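Pirnness机器人实验室开放日周四举行，167人到场参观

Wudcombe消息　Pirnness公司位于Wudcombe的机器人实验室周四举办开放日，全天共有167人到场。参观者来自本地中小学、职业学校、周边几家制造企业和养老服务机构，也有不少是自行报名的居民。实验室首次把正在进行的Zustero项目对外展示，内容包括机械臂演示、手持夹爪操作、数据回放以及一场下午举行的问答。

开放日上午九点开始，下午五点结束。由于场地有限，参观者按预约时段分批进入，在一楼签到处领取胸牌和鞋套后，由工作人员带领沿固定路线参观。每批参观时间为四十五分钟，走完全程后可以在门厅休息区停留，也可以留下来等候下午的问答。实验室平时不对外开放，这次所开放的是一楼的三个工作间和二楼的数据室，装配间和仓库没有列入路线。

Zustero是Pirnness去年启动的项目，研究机器人如何用双手完成日常整理工作，比如把物品放进容器、把毛巾叠好、把餐具从沥水架上取下来归位。项目使用的夹爪由合作方Mạc公司提供，Pirnness负责采集操作数据、训练控制程序和在机械臂上测试。据实验室在现场发放的资料，Zustero目前已收录3178段操作记录，涉及44种日常物品。

资料中写明，一段记录指一名操作员从双手就位到任务完成的全过程，中途中断的不计入总数。物品清单贴在第一工作间门口的墙上，参观者可以自由拍照。清单上以厨房和浴室用品居多，包括杯子、饭盒、海绵、毛巾、牙刷筒、收纳篮和各种瓶子，文具和玩具占了其余部分。有学生在清单前问为什么没有手机和眼镜，工作人员答复说，易碎和贵重的物品暂时没有列入，下一批会增加眼镜盒，眼镜本身还要再等一等。

第一工作间展示的是机械臂。两台机械臂固定在一张工作台的两侧，演示时先由左侧机械臂扶住一只塑料收纳盒，再由右侧机械臂把三件物品依次放进去。上午第一批参观者看到的演示一次完成。第二批观看时，右侧机械臂在夹取一块叠好的抹布时没有夹稳，抹布滑落到台面上，机械臂停顿后重新对准，第二次才夹起来。工作人员没有重新开始，让程序把余下的动作做完，随后向参观者调出了当时的夹持力曲线，说明抹布在对折处较厚，夹爪闭合的位置偏外，受力不够。

这段插曲引来了不少问题。一家包装企业的来访人员询问，机械臂夹取失败后能自行重试几次。实验室的答复是目前上限设为3次，超过后机械臂会回到起始位置，等待人工处理。对方又问能不能把上限取消，工作人员说技术上可以，但在测试阶段没有必要，反复夹取容易把软质物品推到台面边缘，甚至推到地上，后面几次的成功率也会越来越低。

第二工作间展示夹爪的结构和更换方法。Mạc公司派出技术人员在现场拆装了一只夹爪，把手指、传动部分和外壳分别放在托盘里供参观者近看。手指部分可以更换，换一对新手指需要拧下几颗螺丝，现场演示用时不到两分钟。托盘旁边放了几对磨损程度不同的旧手指，其中一对的指尖内侧已经磨得发亮。技术人员介绍，磨损主要来自金属容器的边沿和陶瓷杯口，夹海绵、布料一类的东西基本不会造成影响。

在这一间，参观者可以亲手试用夹爪，任务是把木块从一只碗移到另一只碗。工作台边配了一名工作人员，提醒试用者不要把手指伸进夹爪的开合范围。多数成年人一开始会把夹爪握得很紧，手腕跟着用力，动作显得僵硬。几名小学生上手反而快，其中一批孩子很快就开始比谁移得快，工作人员不得不请他们慢一点，好让后面排队的人也能看清楚。试用环节原定每人一分钟，上午排队的人多，改为每人半分钟，下午恢复原来的时间。

第三工作间是数据采集区，也是当天停留人数最多的一处。为了不影响操作员工作，参观者站在地面黄线以外观看，交谈时被要求压低声音。操作员双手操作夹爪，按照任务单上的说明逐项完成动作。任务单放在操作员身旁的架子上，上面写有物品名称、起始摆放方式和结束时应达到的状态，例如“海绵靠篮子内壁放置”“毛巾对折两次，开口朝外”。每完成一段，旁边的记录员在电脑上标注是否有效，再由操作员把物品恢复原位或者换上新的摆放方式。

实验室介绍，同一任务会安排不同的操作员来做，也会改变物品的位置和朝向，这样得到的记录才有足够的差别。如果一直由同一个人在同一位置重复，程序学到的动作就会很窄，物品稍微挪动便找不准。操作员每工作五十分钟休息十分钟，一天之内安排在采集岗位上的时间不超过四小时，其余时间用来检查前一天的记录。有参观者问这项工作累不累，一名操作员回答说手臂还好，主要是肩膀，刚来的头两个星期感觉比较明显，后来把桌子高度调低了一些，情况有所改善。

采集区的布置也有人问起。工作人员说明，地毯是为了减少走动的声响和物品掉落时的磕碰，黑色帘子用来挡住外面的光线，避免上午和下午拍到的画面亮度相差太多。此前帘子只装了一面，春季午后的阳光会从侧窗照到台面上，有一批记录因反光过强被剔除，后来才加装了其余几面。线缆的走向每周检查一次，检查表挂在工作间门后。

二楼数据室主要展示记录的回放和筛选。墙上的屏幕播放了几段采集画面，参观者可以通过键盘逐帧前进或后退，查看夹爪在哪一刻闭合、在哪一刻松开。数据室工作人员挑出了两段看上去几乎相同的记录，请参观者判断哪一段没有通过筛选。多数人选错了。没有通过的那一段里，夹爪在物品还没有放稳时就已经松开，物品随后自己落到了正确的位置。按照实验室的标准，这类记录的结果虽然符合要求，动作却不应当被程序学习，因此归入无效。

筛选由人工和程序共同完成。程序先找出时间过长、画面缺失或夹爪信号中断的记录，再由两名工作人员分别查看剩下的部分，意见不一致时交给第三人决定。据介绍，刚开始时两人意见不一致的情况较多，主要集中在“物品是否摆正”这一项上。实验室后来在任务单中补上了示意图，把允许的偏差画在图上，分歧才逐渐减少。这份带有示意图的任务单样本也在数据室里展出，职业学校的几名教师当场询问能否复印带走，实验室表示可以提供其中两页。

下午三点半的问答在一楼门厅举行，座位全部坐满，后排有人站着听。提问较集中的是这类机器人何时能用在家里。Pirnness方面的回答比较谨慎，表示目前的测试都在实验室内完成，桌面高度、灯光和物品种类都是事先定好的，家里的情况要复杂得多，项目现阶段没有家用产品的时间表。下一步打算先在一处模拟厨房里测试，地点仍在Wudcombe，预计需要几个月准备。

一家养老服务机构的来访者提出，老人住处的抽屉和柜子往往塞得很满，取东西时要先挪开前面的物品，问机器人能不能处理。实验室答复说，现有任务中还没有抽屉，容器也以敞口的为主，遮挡严重的情况放在后面的阶段。对方建议实验室到机构里实地看一看，双方在问答结束后互留了联系方式。

也有人关心工作岗位的问题。一名在本地仓库工作的居民问，项目完成之后操作员是否还有工作。实验室表示，操作员中已有两人转到筛选岗位，一人正在学习机械臂维护，公司今年还会继续招聘采集人员，招聘信息会贴在官网和Wudcombe就业服务点。提问者追问待遇，工作人员说具体数字以招聘启事为准，当场没有给出。

关于采集画面中的隐私，实验室说明操作员在入职时签署了同意书，拍摄范围限于工作台附近，声音不作保存。参观者当天进入采集区之前，也由工作人员提醒不要越过黄线，以免进入拍摄范围。有家长问孩子在第二工作间试用夹爪时有没有被录下来，得到的答复是那一间没有开启记录设备。

除了主要路线，门厅里还设了一张小桌，摆放Zustero项目早期用过的几种夹爪手指和手柄。最早一版手柄较粗，手小的操作员握不住，只用了很短时间就停了。第二版改细了握柄，却把开关放在了拇指够不到的地方。旁边的说明牌把每一版存在的问题写得很直接，不少参观者在这里停下来阅读。几名职业学校的学生用卡尺量了手柄的直径，说打算在学校的实训课上仿做一个。

当天的组织工作总体顺利，也有几处不便。上午第二批和第三批在楼梯口相遇，二楼数据室一度较挤，工作人员临时让后到的一批先去看第二工作间。签到处准备的儿童尺码鞋套在中午前用完，下午到场的孩子只好穿成人尺码，有的在脚踝处用橡皮筋扎住。门外停车位不多，部分参观者把车停在了隔壁街，走过来需要几分钟。实验室表示，下次会错开批次之间的时间，并在预约页面上注明停车地点。

学校团体在离开前领到了一份作业单，内容是观察自己在家里收拾一件物品时双手各做了什么，并按先后顺序写下来。带队教师说，这份作业会在下周的科学课上讨论。作业单背面列出了几个容易忽略的动作，例如一只手放东西时另一只手常常会扶住容器，打开盖子之前手指会先转到盖子边缘。实验室希望学校把部分答案寄回来，其中写得详细的可能用作新任务单的参考。 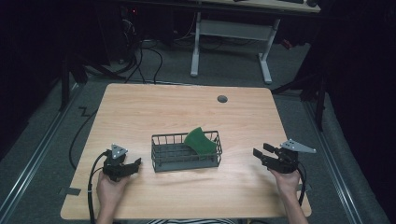 双手配合仍是Zustero下一阶段的重点，Pirnness表示会继续增加需要两只夹爪同时参与的任务。单手放置类的任务已经积累了较多记录，而扶住、递交、翻转这几类动作的数量还偏少，难点在于两只手的先后次序和力度。在采集区，操作员左右手各持一只黑色夹爪，隔着一只深灰色的金属丝篮相对，篮子里斜放着一块鲜绿色的海绵状垫子，上沿高出篮口；两只夹爪各有两根黑色手指，都朝向篮子一侧。实验室介绍，物品高出容器的情形今后会作为单独一类编排，操作员需要判断由哪一只手先动。新的任务单正在编写，Mạc公司也将为此试制一种较长的夹爪手指。下一次开放日的时间尚未确定，有意参加的学校和单位可以先在实验室官网登记，个人预约在时间公布后开放，每批人数与这次相同。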